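Recording sock episodes: house rules, rev 6

Short version of the Tatamon setup rules. Read before you touch the arms.

Clear the work area first. One item in the middle, the rest pushed back to the edges. Slow moves only near the surface, 50 mm clearance on the way in.

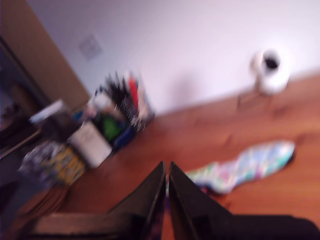

Moving in, clutter off to the left.

Speed cap is 250 mm/s when a person is in reach. No exceptions, even for a quick reset. Check tip height before closing, fingers should'nt scrape the wood.
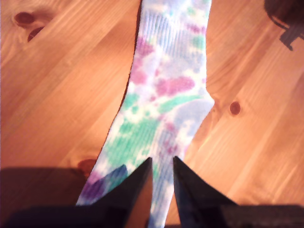 Vista Home Robotics Club, Manipulation Team

Grip on fabric, never on bare table. If you miss, open, lift, try again. Dont drag.

Between episodes look at the cables. Any loop that can snag, fix it before the next run.
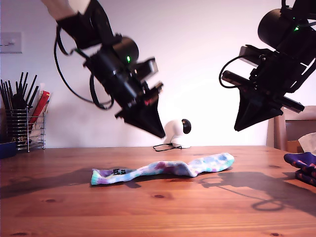 Then log the run number and your initals. Stop button stays within arms reach the whole time. Bad runs get logged too, mark them "discard".

Updated January 2023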